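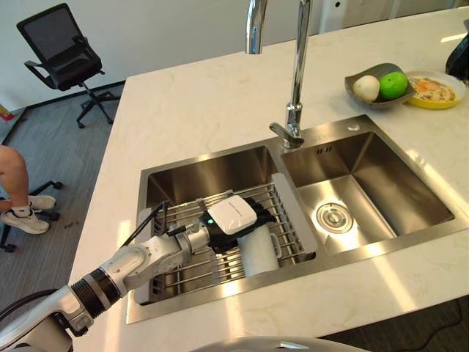

Section 3. Planning and Buying for a Kitchen Station

Before you start

You have your Onalik robot on order, or maybe it's already standing in its crate in the hallway, and now comes one of the best parts of the whole project: giving it a kitchen to work in. A sink, a stretch of counter and a few groceries will keep a robot and its operators busy for months. The station doesn't have to be big or fancy. It does have to be planned, and most of the planning happens on paper before you spend a dollar.

This section covers the counter, sink, floor, cables and supplies. For the robot's own power needs and the safety stop, see Section 2. For hanging the training software on your network, see Section 5.

You will need:
A tape measure
A floor plan of the room, even a hand-drawn one
The reach sheet that came with your robot
The blank budget form from the back of this guide

3.1 Measure the room

1. Mark the spot where the robot will stand. Put tape on the floor and leave it there until the furniture arrives.

2. With the reach sheet in hand, measure from the tape to the farthest point you want a gripper to go. For a sink, that means the far wall of the basin at the bottom. People love to measure to the rim and forget how much reach the depth eats up.

3. Measure again for the other arm. If your tasks use one hand at the sink and one on the counter, the robot may need to stand farther to one side than you'd guess.

4. Draw in a place for the operator and at least one chair. Chairs roll, and a chair with a wide wheeled base takes up more floor than its seat does. Draw the base.

5. Draw in a walkway behind the robot so people can pass without stepping over its power line.

Note: If the room is carpeted, try the robot on that carpet before you buy anything else. Ask for a floor sample if the room is still being finished. Thick pile is harder on balance than the short office kind.

3.2 Choose the counter and sink

6. Pick a sink with two basins if you can afford the width. It's a wonderful thing to have! One side can hold groceries or dishes waiting their turn while the other side carries the rack, and you get twice as many places to put something down. Operators who have worked with both rarely want to go back.

7. Look at the wall between the basins. It should be sturdy enough to take a bump from a wrist. Press on it with your palm in the showroom.

8. Check where the faucet lands. A tall faucet looks great and leaves room for large pots, but the arm has to come in beside it or under it. Hold your own forearm over the basin at the angle shown on the reach sheet and see what you hit.

9. Decide early if you want running water. A dry station costs much less, needs no plumber, and is enough for picking, placing, sorting and stacking. You can add water later if the cabinet under the sink is left open for it.

10. Order the base cabinets. The Van Wijk range is a good match for robots with a two-finger or multi-finger hand: ask for the open bar handles in place of knobs. Get at least one drawer in the run, even if your first task list doesn't call for one. It will.

Caution: Brushed steel and pale countertops throw back a lot of sun. Visit the room in the morning and again in the afternoon and look for bright bands across the work area. If you find them, add blinds to the budget now. Cameras that did fine at ten o'clock can have real trouble by three.

3.3 Racks, dishes and food

11. Buy a rack that spans the basin. The kind made of parallel metal rods is cheap and easy to find, and it raises the work up to where a gripper can get at it. Racks with handles that slide out will fit more than one sink, so you can carry yours over to the next station.

12. Set the rack in place and push it with one finger. If it slides, fit the Emix rubber feet (sold in strips, cut to length) before the robot touches it.

13. Put together a starter set of objects. Mix light and heavy, soft and hard, round and flat. A roll that stands on end is a terrific first object: it has no handle, it tips if you hurry, and it's easy to see when the job has gone wrong. After that, move up to a bowl with a lime and an onion in it, then to long leafy greens, which bend in a different way every single time.

14. Set aside a monthly amount for fresh food. Real produce wilts and has to be replaced, and that is part of its charm as practice material. Start with the vegetables your team would buy anyway.

15. Keep some printed bags and packages in the mix. They crinkle and fold, and they make a good change of pace from vegetables.

Caution: Food handled by the robot is for practice only. Mark a separate shelf for it in the refrigerator and throw it out at the end of each work week.

3.4 Cables

16. Count nothing as finished until you have traced every cable from end to end on your floor plan. Use one color of pencil for power and another for data.

17. Add slack for the robot's full range of steps, then decide where that slack will lie when the robot is standing still. At a corner of the cabinet is usually best. Loose coils near the feet are the first thing to fix on any new station.

18. Order Pusitz floor channel for every place where a cable crosses the walkway. It comes in straight pieces and corners. Buy one more corner than the plan calls for.

19. Keep shoes in mind. Operators stand close to the counter when they reset the objects, often on the same patch of floor the cables want to use, so walk through a reset yourself with the plan in your hand.
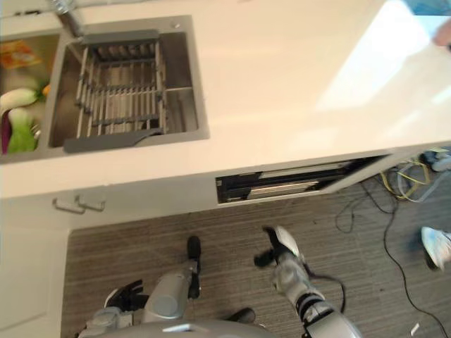 3.5 Put together the budget

20. Fill in the furniture line first. A complete station in our own planning sheet, with counter, double sink, Van Wijk cabinets and delivery, comes to $1997. Your number will move up or down with the length of the counter.

21. Fill in the cable line. Ours is $373, with the Pusitz channel, ties and longer data leads.

22. Fill in the small goods line: rack, rubber feet, dishes, bowls, and a first load of groceries. This is the fun one, and it is also where you can save. Thrift stores are full of plates with odd rims and bowls in odd shapes, and odd shapes are exactly what you want.

23. Add the three lines. The planning sheet total is $2646 for a dry station. Water is extra and depends so much on the building that we leave the box blank. Get a written quote.

24. Hold back a reserve of $500 on top of the total. Most teams spend it in the first couple of months on blinds, a second rack, or moving an outlet.

Note: The robot, its spare grippers and its service plan do not belong on this form. They have their own page at the end of Section 2. Mixing the two makes it hard to price a second station – and you will want to price a second station!

3.6 Order and schedule

25. Order the cabinets before anything else. They take the longest. If your start date is in July, allow extra time for summer closings at the factory.

26. Order the sink together with the countertop so the cutout is made at the shop. Send the shop the model number, and ask them to confirm in writing which basin goes on the left.

27. Have the electrician come after the cabinets are in and before the channel goes down.

28. Leave the small goods for last. You can pick them up in an afternoon, and by then you'll have ideas you didn't have at the start.

29. When everything is in place, stand at the tape mark and reach for each object yourself. Open the doors and pull the drawer. Write down anything that feels awkward or tight, with a quick sketch of the spot.

30. Take the notes from step 29 to Section 4, First Power-Up, and keep them next to you for the arm range check.

Note: If the counter has to move after delivery, repeat steps 1 through 5 and print a new floor plan. Throw the old one away so the two don't get mixed up.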